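Call for Participants: Rurside Park Planning Panel

The Trumodport Department of Parks and Public Spaces invites residents to apply for the Rurside Park Planning Panel. The panel will advise the Department on the renewal of the park's east lawn, the walking loop and the picnic grounds along Meléndez Street.

Panel members will review draft plans, attend evening meetings at the Bumel Recreation Center and join two site walks. The Department will seat 46 residents, with places held for renters, park neighbors and people under 25. No background in design or construction is required.
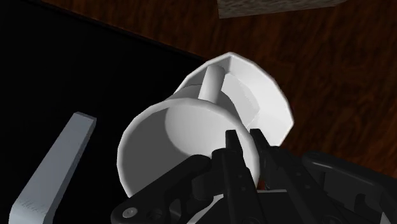

Who May Apply

Applicants must be at least 16 years old and live within the city limits. Applicants under 18 need the written consent of a parent or guardian. City employees and firms bidding on park work are not eligible.

Members receive $55 for each meeting attended, paid by check at the end of the term. Child care and interpretation are available on request - please note any needs on the application form.

How to Apply

Forms are available at the front desk of the Recreation Center and at all branch libraries. Answers to the two written questions should not exceed 200 words each. Applications will be accepted through the end of May 2021, and all applicants will be notified by mail. The panel's term ends in November with a final report to the City Council.

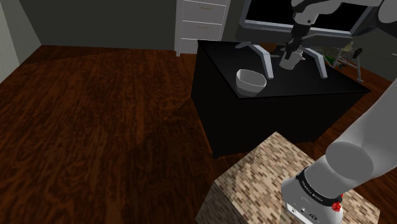
A robot arm holding a white mug at a black table (computer rendering).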